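The Plastic Vegetable Has Never Had It So Good

My sister keeps a drawer of play food that weighs more than her actual groceries. There are two pizzas in slices, a croissant that squeaks, a whole fish with a surprised look, and a stack of pancakes sewn out of felt by somebody with far more patience than I have. Her son, who is 3, uses almost none of it. He uses the measuring cup, and he uses it as a hat.

I mention this because I have spent much of February reading what the makers of pretend groceries say about pretend groceries, and according to them my nephew should be sorting, counting, naming colors, learning portion size and developing a lifelong friendship with spinach. The catalogs are very sure of themselves. Ellness, a small brand that sells its sets in cotton bags, promises "first steps toward mindful eating." Clomex, which is cheaper and sells its sets in a cardboard tray, promises "healthy habits through play." Neither would tell me how it knows. Ellness sent a second copy of the catalog.

The claim sounds reasonable, which is why it gets so little pushback. Children copy grown-ups. Grown-ups cook. Give a child a small kitchen and small vegetables and surely something useful rubs off. But I know plenty of adults who had the full set, with the oven that clicked, and who now eat cereal over the sink.

What interests me more is which foods get made at all. A toy carrot is in nearly every box, and it is always a carrot with its greens on, although most of the kids playing with it have only ever met carrots that come peeled in a bag. Peppers are common too, and these days they are as likely to be a long red chili as a fat bell pepper, even though I can't think of many toddlers who are served one. Then comes the one fruit that an adult picks up and turns over, trying to work out what it is.

Carrot, chili, cup, and the yellow one with the stripes:
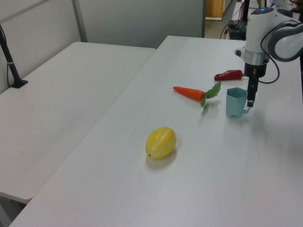
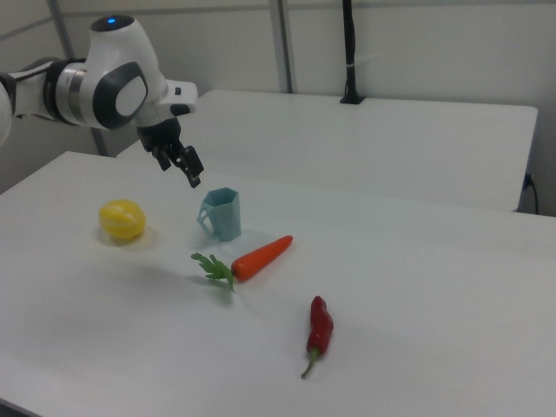
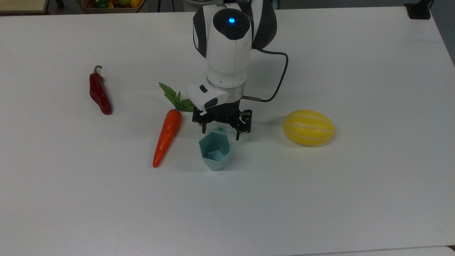 I showed pictures of the yellow one to people for a week. I got lemon, squash, "some kind of egg," and a very confident mango. My own vote is Korean melon, on account of the pale lines running from end to end, and I would not put money on it. Any child who learned the word "melon" from that object and was then handed a slice of cantaloupe would have every right to complain.

Kadir Gezer has been selling toys in Sinanthorpe for 18 years, and he is not sentimental about them. His shop, Gündoğdu, has a wall of play food next to the register, and he will tell you straight out that it's there because grandparents stand in line next to it. "They buy the vegetables," he said. "The child wants the ice cream. So they buy the vegetables and the ice cream." He thinks the health talk on the packaging is aimed entirely at the person with the wallet. When I asked whether he'd ever seen a kid come around to broccoli because of a plastic one, he laughed long enough that a customer looked over.

He does have opinions about what lasts. Anything with a separate leaf or stem pushed into a hole will lose it, he says, and you'll find it under the fridge. Painted details wear off where small hands grip. Halves that stick together with a dab of hook-and-loop are the most fun on the first day and the most annoying by the second week, when the fuzz has filled up with hair. His advice is to buy single pieces out of a bin and skip the boxed set. A bin piece at his shop costs $2. The boxed set with 11 pieces costs a good deal more per vegetable, and you can't leave out the leek.

And put a cup in with it, he said. This was the only thing he told me that I've since repeated to other people. A cup works. You can pour from it, stack things on it, drop a pepper into it and get the pepper out again. Plastic food mostly sits there being food. A cup with a handle gives a kid something to do with the rest of it, and it doesn't have to be a toy cup either. The camping mug from the back of the cabinet will do fine, as long as you don't mind where it ends up.

I tried his approach at my sister's. We took most of the drawer away and left out a carrot, a tomato, a slice of the pizza and a faceted blue mug that used to hold toothbrushes. My nephew looked it over, ignored the tomato, and spent a good part of the afternoon serving us carrot in a mug. We each had to drink it. He was strict about finishing.

Did it teach him anything about carrots? At dinner there were real ones, cut into sticks, and he pushed them to the far side of the plate with the back of his fork. My sister says this is normal and that it can take many tries before a kid accepts a new food. That may be so, but the tries she means are with food.

I have no quarrel with the toys. A well-made fake carrot is a pleasant thing to hold, and I have one on my desk now, greens and all, paid for out of my own pocket. I'd just like the boxes to quit promising. If a set said "some plastic vegetables, your child may like them," I'd buy it the same afternoon, and I suspect Kadir would still put it next to the register.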